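How to Watch a Phone Launch Live Without Spoilers, Lag or a Dead Battery

I have watched more phone launches than I'd like to admit, most of them in pajamas, and for years I did it badly. I'd click the first stream I found, get ten minutes of somebody's reaction video by mistake, and then see the price on social media before it came up on stage. So when Lurnari announced its September event I decided to set everything up properly, and I wrote down what I did.

Find the real stream first

Go to the company's own website and look for the event page. There's nearly always a link from there to the official video channel. Don't search for the event name on the day itself! You'll get a pile of fake "live" streams that are last year's show with a new title, and some of them try to sell you things. Lurnari's real page had a countdown on it and a reminder button, and the fake one I landed on last year had 1,253 people watching it, so don't go by viewer numbers either.

Sort out the time zone

Launch times are usually given in the company's local time, and I've been an hour off twice. Type the time and the city into your phone's world clock, then put it in your calendar in your own time. I set two alerts, one the night before and one 16 minutes ahead (I used to do 15, but my calendar app let me type in any number and I got silly).

Get your connection ready

If you're watching on a TV, plug it straight into the router if the cable reaches. On a phone, sit in the same room as the router and close whatever else is downloading. My Dirnar tablet loves to start a system update at the worst moment, so I pause updates in the settings before I sit down. Then:

Charge to 100 percent and keep the charger near you anyway.
Turn the brightness down a bit.
Open the stream 3 minutes early and let the holding screen play.
If the picture keeps stopping, drop the quality one step and leave it there for a while. Jumping up and down between settings just makes it buffer again.

Block the spoilers

Live streams run behind the room, sometimes by a good half minute, and people posting from the hall will beat you to every announcement. I mute the company name, the phone name and the word "price" on my social apps for the evening. Group chats need muting too - mine is full of Skoryk fans who can't wait to be disappointed by the camera. News alerts are easy to forget, so switch on do not disturb and be done with it.

If you can't watch live

The full recording normally goes up on the same channel soon after the show ends. Save the link beforehand so you don't have to scroll past headlines to find it. When Drovinia did its foldable event I was on a bus with terrible signal, and I ended up watching the whole thing over breakfast at double speed. I didn't miss much, and I could skip the long part about the new watch straps.

Captions are worth switching on for replays as well. The automatic ones on a live stream can be pretty rough, but a cleaned-up version is often added later, so check the caption menu again if the first try was a mess. 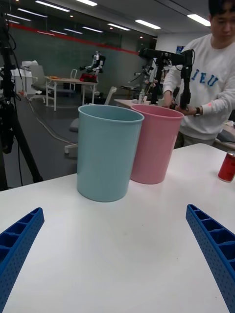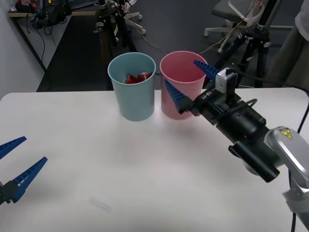
Blue cup and pink cup, side by side on the white table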